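Tastero hand kit for light kitting work, worth it?

Posted in Robots & Automation
2018-04-15

hirville_shop
We pack small hardware sets, 800 on a normal day. Looking at the Tastero two-arm kit with the fingered hands. Can it handle thin trays, or do I need suction cups? Budget is tight.

2 replies

Arancibia
We have had one since June. Trays are fine if the rim is raised — the fingers close on the edge. Set them out in a row with space between them.

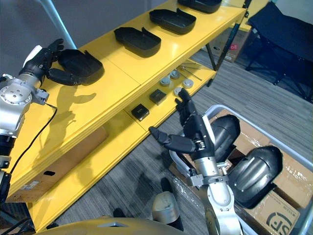

Left hand on the nearest tray, discs and rods on the lower shelf.

Thin rods are harder. Ours took 20 tries to set up and I still check them by hand. Ask for the trial before you buy, and route the wrist cable with some slack.

sulilness216
Suction is cheaper. Never used the Tastero but 1,000 cycles on cups is nothing. Depends on your parts I guess.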